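Section 4: Descaling the Bollside Countertop Water Heater
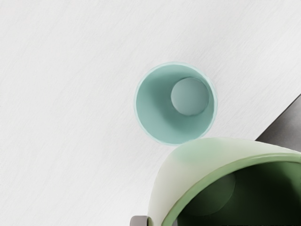
Fig. 4-1. Teal cup on a pale tabletop, viewed from above.

Descale the heater every 12 weeks in a hard water area, or whenever the DESCALE light stays on after the heater has reached temperature. In soft water areas twice a year is enough. The full procedure takes a little over an hour, most of it soaking time.

You will need:
Ivumen descaling powder, one sachet
A measuring jug
A heatproof container to catch the rinse water
A soft cloth

CAUTION: Water in the tank may be hot enough to scald. Unplug the heater and let it cool for at least two hours before you start.

CAUTION: Do not use vinegar. It attacks the outlet seal (part 418), and damage of this kind is not covered by the warranty.

4.1 Emptying the tank

1. Unplug the heater and move it next to the sink.
2. Lift off the lid and take out the mesh filter. Set the filter aside.
3. Open the drain plug at the back, a quarter turn to the left.
4. Let the tank drain fully. Tilt the heater forward to clear the last of the water.
5. Close the drain plug. It should be finger tight only. Do not use pliers.

4.2 Descaling

1. Dissolve one sachet of powder in 600 ml of lukewarm water. Stir until no grains are left.
2. Pour the solution into the tank, then top up with cold water to the MAX line.
3. Put the lid back on and plug in the heater.
4. Hold down the DESCALE button until the light flashes. The heater warms the solution and then switches itself off.
5. Leave to soak for 40 minutes. Do not draw water from the tap during this time.
6. Unplug the heater and drain the tank as described in 4.1.

Note: Light foaming in the tank is normal. If foam reaches the lid, unplug the heater and wait for it to settle before going on.

4.3 Rinsing

1. Fill the tank to the MAX line with fresh cold water.
2. Hold the container under the tap and draw off two or three cupfuls, so that the outlet is rinsed as well. Pour this water away.
3. Drain the rest through the drain plug.
4. Repeat steps 1 to 3 twice. If the water still smells of descaler, rinse once more.
5. Wash the mesh filter under running water and refit it with the tab facing the back.
6. Wipe the outside of the heater with a damp cloth. Do not use scouring pads on the display.

4.4 Resetting the light

The DESCALE light does not go out by itself. With the tank full and the heater plugged in, press DESCALE and POWER together until you hear two beeps. If the light comes back on within a day, there is still scale on the heating plate – repeat 4.2 with a fresh sachet.

If the display shows E3 after descaling, the filter is missing or the wrong way round. Refit it and switch on again. For E5, stop using the heater and contact the Bollside service desk in Brevdale, quoting the serial number on the underside.

Replacement seals and filters are listed in Section 7.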